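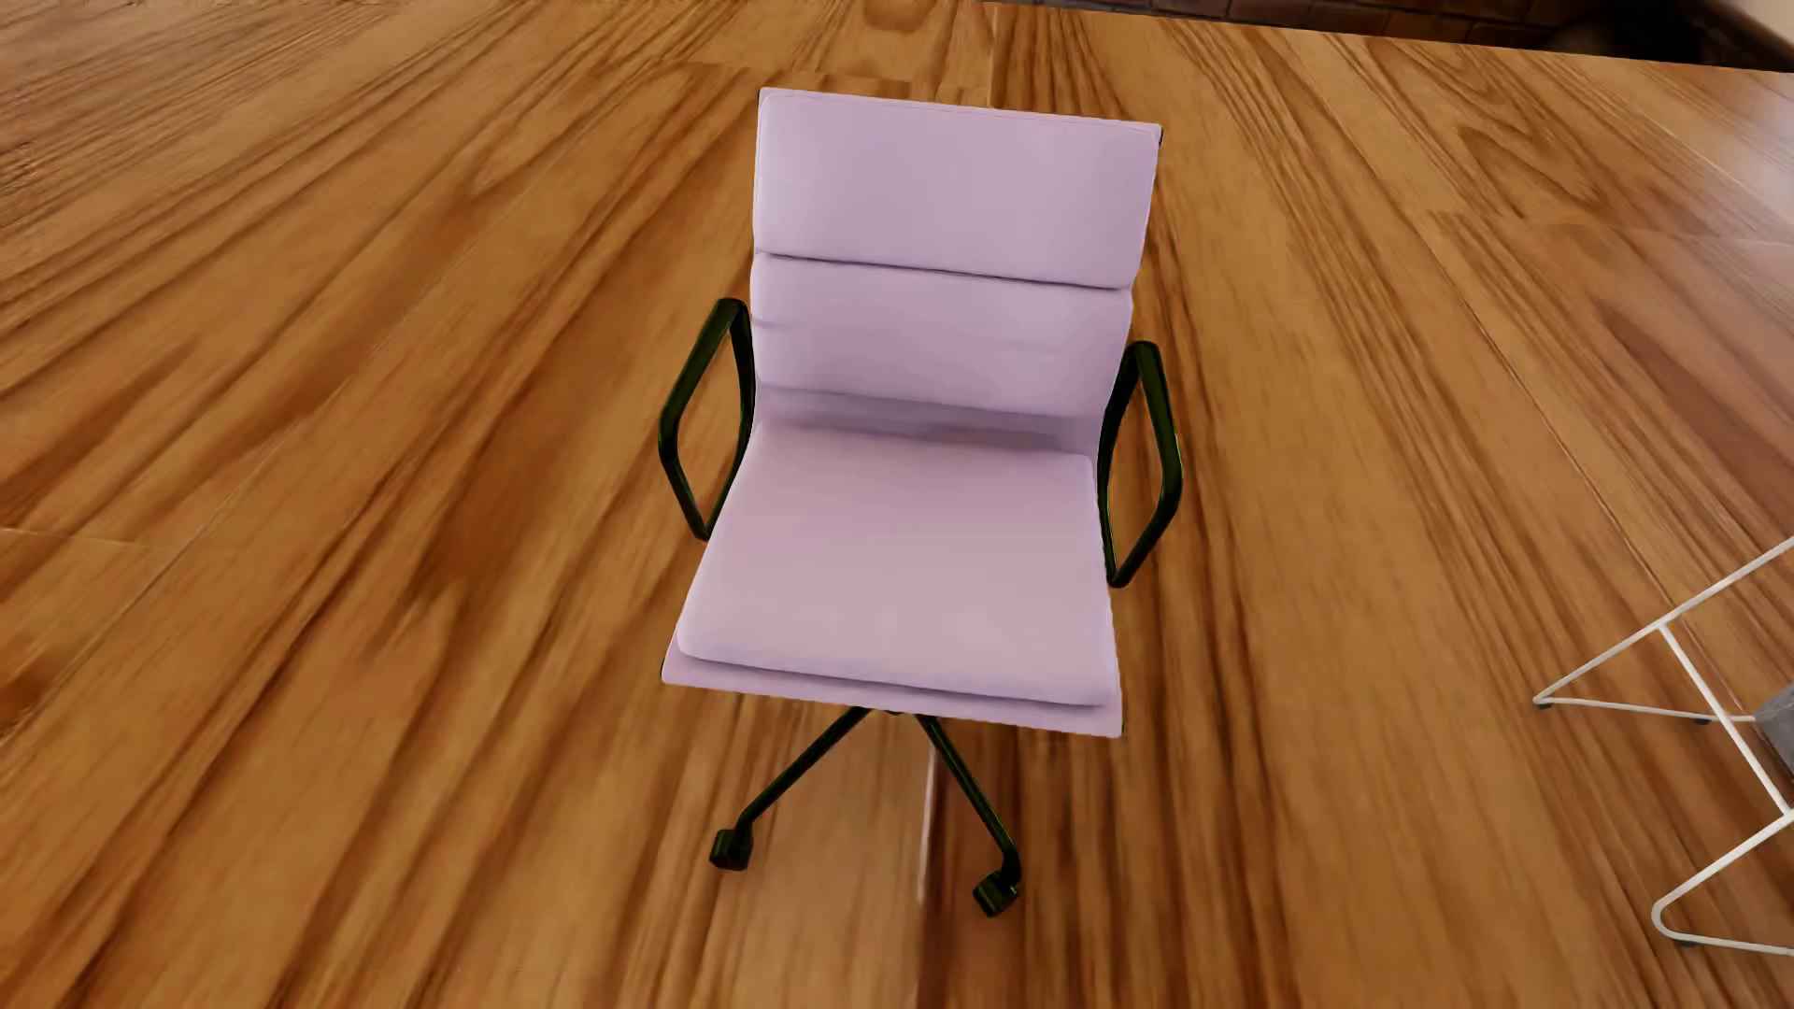
*Office chair on the plank floor, simulated view from above. The wire frame at the right belongs to a second piece of furniture.*

## Claddale: rendered rooms for object search

Claddale tests whether a search policy trained only in simulation can find named furniture in a room it hasn't met before. We built 60 rooms and ran 219 searches, each limited to 8 minutes. Chairs seen from above were the hardest class in the Remholm set, with up to 2 wrong labels per search. Results were last updated on 30/04/2025.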